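Ticket: Left gripper closes late after swap to Unex fingers
Product: Mavevton dual-arm, head camera
Status: Open
Priority: Normal

We are comparing the stock fingers with the Unex set on both arms. With the stock set, left and right close together. With the Unex set, the left side lags the right by 295 ms on the same close command. The right side is fine with either set.

Tried so far:
Swapped the left and right drivers. Lag stays on the left.
Lowered grip force to 70 percent. No change.
Re-ran homing 3 times from the Skinunard controller. No change.
Reloaded the finger profile. No change.

Head camera view with both arms reaching down and the grippers close together, tags still on:

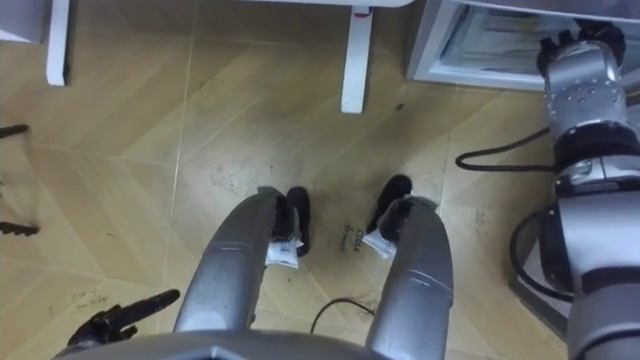

Angelovski replied on Monday that the lag sounds like a stroke limit left over from the stock profile. The controller stores it per side, and reloading the profile does not clear it. Delete the left entry, power cycle, then home that side by itself before homing both.

Will do that next and log 4 close cycles per side. If the lag is still there I will put the stock fingers back on the left only and run the same cycles. Please keep the ticket open until the logs are attached.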